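Jirkero Balls-and-Tray: two-hand demonstrations with hand-held grippers
Data card, second version. Maintained by Þórey Dalsgaard and Bent Steinarsdóttir, Mineck lab.
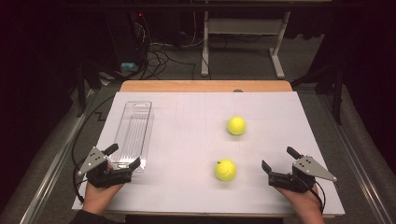 What is in the set

The set has 2,539 episodes of one short task. The operator moves two tennis balls from the board into a clear plastic tray, with one gripper in each hand. We recorded with 13 operators over 16 sessions. Most episodes are short, and we did not trim the pauses at the start, so please expect a little waiting before the first motion.

Each episode folder contains:
head.mp4 — the view from the head camera
grip_left.csv and grip_right.csv — opening of the jaws and pose of each gripper
meta.json — operator number, session number, start layout, result

How we recorded

The tray starts on the left or on the right side of the board, and its long side points away from the operator. The balls are placed by hand. We asked the operators to change the distance between the balls each time, but people have habits, and the middle of the board is used more than the corners. If your model needs good coverage of the corners, you should weight those episodes higher.

Operators were free to choose which hand takes which ball. In the first sessions almost everybody used the right hand for both, so from session five we gave a spoken instruction before each start. This is the field "hand_rule" in meta.json. Older episodes have the value "free".

Failed episodes

There are 193 episodes marked "fail". A ball rolled off the board, or was dropped outside of the tray, or the tracking of one gripper was lost. We keep them in a separate folder and they are not part of the training split. Bent used them to train a simple failure detector, and the script is in tools/.

Known problems

The clock of the left gripper runs a little late in session three. Use the corrected times in the column t_fixed — not the column t.
The pose is noisy when the two grippers come very close together.
The background is dark in many episodes. We did not correct the exposure.

Splits

Split by operator, please. With a random split the test numbers look too good.

Loading

python load.py --root ./leltport --split train

The folder is called leltport for historical reasons and renaming it breaks the loader. Questions about the format go to Þórey, questions about the tools to Bent.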